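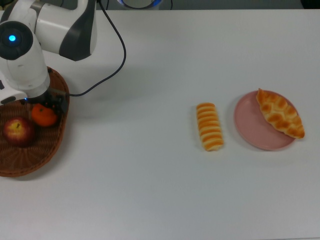
Novthorpe Stays - guest reviews and room notes, v2

README, last touched 15 October 2023 (Firouzeh Babaei)

What's in it

Guest reviews and room descriptions from small hotels, lodges and farm stays. 2,000 reviews, 86 properties. English only for now. Mostly hill and coast places, a few on lakes. No big chains.

Files

reviews.csv - one row per review
rooms.csv - one row per room type, text as the owner wrote it
places.csv - property id, region, number of rooms, open all year y/n
old/ - v1 leftovers, don't use

Columns in reviews.csv

review_id
place_id - matches places.csv
stay_month - month only, no day. Blank if guest didn't say
party - solo, couple, family, group
score - 1 to 5, whole numbers. v1 had halves, these got rounded up
text - as written, spelling not fixed
owner_reply - blank for most

Where it came from

Paper guest books and feedback cards, typed up by Godfrey Ogola and Yolandi Sibiya. Rest exported from the Vustex booking system by the owners themselves. Everyone signed the sharing form. Two places pulled out in July and their rows are gone, so the ids have gaps. Leave the gaps alone please, other people's scripts rely on them.

Cleaning

Guest names, phone numbers and car registrations taken out and replaced with [removed]. Staff first names left in where the owner was happy with that. Godfrey checked 400 rows by hand and found a handful of misses, now fixed. There will be more. Tell us if you spot one.

Duplicates dropped if the text was identical. Near duplicates still there, some couples wrote one each and they read much the same.

Known problems

- scores lean very high, people are nice in guest books
- monsoon and winter months thin
- "breakfast" is mentioned in nearly everything, dont read much into it
- 39 reviews have the wrong room type, owners renamed rooms halfway through. Listed in room_fixes.txt, not yet applied
- place 14 changed hands, treat before and after as seperate if it matters to you
- commas inside owner_reply break some spreadsheet imports. Use the quoted option

Fine for

Teaching, text sorting, looking at what guests bother to mention. Not for ranking properties or setting prices. Please don't publish a league table, owners were promised there wouldn't be one.

Terms

Free for non-commercial use, credit Novthorpe Stays. Commercial: ask Milovan Radonjić first.

To do

- apply room fixes
- region codes for the lake places
- Natália Murín has a box of cards from Guerra still to type up, will go in v3

Questions to Firouzeh, put the version number in the subject line.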